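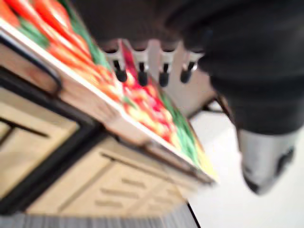 Unit 6: Drying and Curing of Oil Paint Films

Course notes, K. Paucar

6.1 Terms

Drying, in the everyday sense, means loss of a liquid by evaporation. Watercolor and gouache dry this way. Oil paint does not. A drying oil takes up oxygen from the air and forms a cross-linked solid, and the film gains weight in the early stage. These notes use "cure" for the oxygen reaction and keep "dry" for evaporation of thinner.

Touch dry: the surface does not mark under light finger pressure.
Through dry: a blade meets even resistance down to the ground.
Cured: no further change in weight of practical interest. This can take years.

6.2 Oils

Linseed oil is high in linolenic acid, with three double bonds, and forms a firm film that yellows with age, mostly in the dark. Walnut and poppy oils have little or no linolenic acid. They cure more slowly, yellow less, and give a softer film. Floral subjects with many pale tints are often painted in poppy or safflower oil for this reason, at some cost in film strength.

6.3 Effect of pigment

Pigments containing lead, cobalt or manganese speed the cure. Carbon black and many organic reds slow it. Earths vary with their manganese content; umbers are fast. Two patches of equal thickness on one canvas may therefore reach touch dry many days apart. When layering, test the slowest color.

6.4 Film thickness

Oxygen enters from the top. In a thick stroke the skin forms first and limits further uptake, and the skin wrinkles as it swells over soft paint. The "fat over lean" rule follows from the same facts: each layer should hold at least as much oil as the one under it.

6.5 Lab exercise

Materials per bench: one primed panel, drawdown bar, balance, two oils, three pigments.

1. Weigh the bare panel.
2. Draw down one film of each mixture. Label the back in pencil.
3. Weigh again at once and note the time.
4. Store flat, face up, in the rack in Furcombe Annex. Do not stack.
5. Weigh daily until the value has passed its peak, then weekly.

Sample result from last term, linseed and umber: panel 2290 mg before coating, 3160 mg after. The starting film is the difference, 870 mg. Report weight gain as a percentage of the film, not of the coated panel. This is the most common error in the reports.

6.6 Storage and waste

Rags wet with drying oil can self-heat and ignite. Lay them flat outdoors or place them in the water-filled can by the door. The can is never used for solvent.

6.7 Reading

Soylu, chapters on autoxidation. Skip the section on alkyds until Unit 8.
Reports are due in July, 900 words at most, graph included as a separate sheet.

Related items
Unit 5: Grounds and Sizes
Unit 7: Varnish Removal
Benden Lab Safety Sheet

Search this site... Go

This site uses cookies to remember your settings. Accept | Manage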